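Features > Software > Control & Planning

News Features Reviews Back Issues Subscribe

The 90 millisecond problem
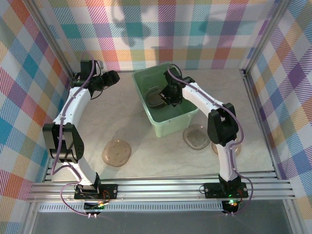
Thursday, just after four, and Zsófia Illés is shouting at a planner. Not loudly. The planner is Truteo, version whatever, and it has just refused a path it was happy with before lunch.

"It thinks the arms will touch," she says. They won't. She has the log open: closest approach 105 millimetres, plenty. But Truteo pads every joint, then pads the padding, and with two arms on one rail the free space goes fast.

That is most of the job at Womness, where she runs the planning side. Less about clever grasps, more about who goes first. One arm wants the bin, the other has to be somewhere harmless. Park it high and it costs you a long trip back down. Park it low and it blocks the view of whatever is lying on the floor.

The old answer was a lock. One arm in, one arm out, wait your turn. Safe, dull, slow. The new one is a scheduler they call Dudás, which hands out slices of space instead of turns and re-checks every 10 milliseconds. When it works it's lovely. When it doesnt, both arms sit there being polite.

Then perception. See-through things are a misery. Flat see-through things on a pale floor, worse. Depth comes back full of holes, so the team gave up on depth for these and went to outlines from plain colour, with a guess at thickness. The guess was wrong for weeks. Somebody had typed it in centimetres.

Current build passes 312 scripted tests, takes nearly 90 milliseconds to replan. Illés wants that halved before they move to Novness, the new toolchain, in September. Her colleagues want a replay viewer first, one that dosen't crash when you scrub backwards.

She edits one number in the padding file, saves, runs the check again. Path accepted. She puts the old number in a comment beside it and goes to find the person who set it.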